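How I Get Into TV Tapings for Free (and How You Can Too)

I've sat in the audience for more talk shows and game shows than I can remember, and I've never paid for a seat. People always assume I know somebody. I don't! I just fill in a lot of forms, and I've gotten pretty good at filling them in. So let me walk you through how I do it.

Start with the show's own website. Scroll way down to the bottom and look for "tickets" or "be in the audience." Sometimes it sends you to a ticketing outfit instead - for the shows near me that's usually Fidis or Hoarau - and you'll need a free account with each one. Do that part on a slow evening, before you have a date in mind, so you're not hunting for a confirmation email while the seats go.

Next, turn on alerts. New dates for the fall shows tend to drop in August, and the good ones (anything with a big movie star on the couch) can be gone before lunch. I got into The Pemedard Hour last year because my phone buzzed while I was in line for a bagel and I filled out the whole request with one thumb.

Ask for 2 tickets, even if your friend is a maybe. Pairs are easy to place, and groups of five or six get split up or bumped. If there's a box that says "Why do you love the show?", please write something real in it. Mention a guest you liked or a bit that made you laugh. My friend Lucienne Guillot wrote three sentences about a cooking segment that went wrong and we ended up in the second row, right on the aisle!

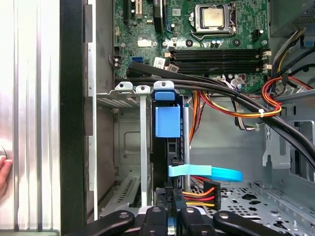 Usman Shaikh wrote in to say the standby line is a better bet than any form. He got to Roltden Studios at 6:30 in the morning, was handed standby number 69, and still made it in, since the room holds 282 and plenty of ticket holders never came. His advice is to bring a folding stool and eat a proper breakfast first.

Fair point, Usman, and I do standby too when a guest I adore is booked. Just remember that even a regular ticket isn't a promise. Shows hand out more than they have seats for, so read the small print and get there early. I aim for 90 minutes before the time on the ticket, and I've never been turned away doing that.

What to wear: solid, bright colors. Skip white, skip tiny stripes, and leave anything with a giant logo at home. Bring a sweater too, because studios are freezing. You'll also need your photo ID, and it has to match the name on the booking (ask me how I learned that one).

Phones get switched off or sealed in a pouch, so don't plan on selfies with the host. Go to the restroom before they seat you. A one-hour show can easily take 3 hours to tape, and once you're in your row they really don't like you climbing out of it.

Last thing - if you get a spot and can't make it, cancel it through your account. It takes a few seconds and somebody on the waitlist gets your seat.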